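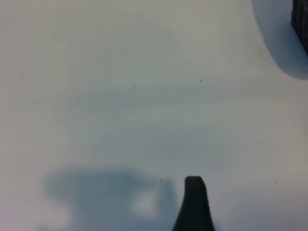
I've gone off to-do apps completely. Pulix was the last one, and by June it was holding 97 jobs I was never going to do, each with its own cheery little reminder. Who needs that at breakfast?

So I'm back on paper – the backs of envelopes, mostly. Colleen Nguyen at work thinks I'm mad (she pays for two of these apps!) but I get three things written down, I do them, and the envelope goes in the recycling.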